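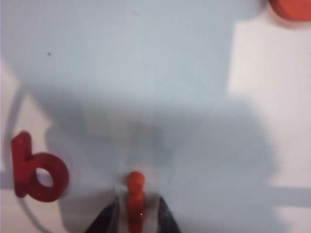 4 min read

Tralora Set-up Guide
Section 6: Letter picking with the wrist and side cameras

Read Section 5 first. The arm must be homed and both cameras must show a live picture in the Tralora console before you start. The steps in this section were checked on version 2.6 by Ilham Osman.

Loading the letter classes

1. Open Perception > Classes and choose Load Set. Pick "letters_lower" from the list. The set has 26 classes, one for each lowercase letter.

2. Turn on Merge Parts for "i" and "j". With this setting off, the detector may return the dot and the stem as two objects, and the planner will try to grasp whichever one scored higher.

3. Set Shadow Tolerance to Medium. At close range the arm and gripper can throw shadows over the table, often more than one, with hard and soft edges. If the mask for a letter spreads out into the shadow next to it, go up to High and run the check in step 5 again.

4. Set the grasp axis for each tall letter to Stem. The fingers should close from both sides of the stem, with the dot or bowl left outside the grip.

Note: Color is not used to tell letters apart. Two letters of the same color are fine, and so are two of the same letter, such as a red "a" and a blue "a".

5. Press Check Classes. The console runs 100 wrist frames and lists any class that changed between frames. Fix these before you go on.

Setting the side camera

6. Open Perception > Side View and draw the work area over the front part of the table, where the letters lie. Leave the back of the table out of it. Boxes, trays and pen holders there belong in the obstacle map, which is built in step 9.

7. Set Motion Gate to 13. Side frames in which the arm is moving faster than the gate allows are dropped and do not reach the detector. The wrist camera has its own gate under Wrist View.

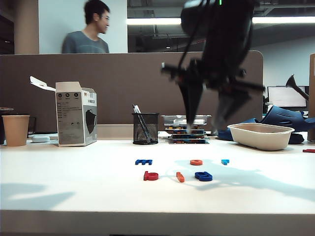
8. Jog the arm through the work area and watch the Frames Dropped counter. It should climb while the arm moves and stop when the arm stops. If it keeps climbing with the arm at rest, raise the gate one step at a time.

Caution: Keep people out of reach of the arm while you jog it. The Motion Gate affects vision only. It does not limit arm speed.

Building the obstacle map

9. Move the arm to the Look Out pose, with the gripper open and the wrist camera facing the back of the table. Press Scan. Tralora marks everything standing along the back as a keep-out volume.

10. Look over the volumes one by one. Open lids, clear plastic and wire mesh are the usual trouble spots. Drag the top of a volume up by hand if a raised flap has been missed.
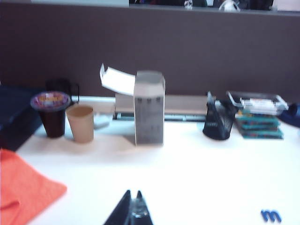

11. Press Save Map and give it a name. Scan again whenever something on the table is moved.

Error 132 at the end of a scan means that a volume overlaps the work area. Move the object or redraw the area, then repeat step 9.

Corrections to this section go to Suryani Siregar.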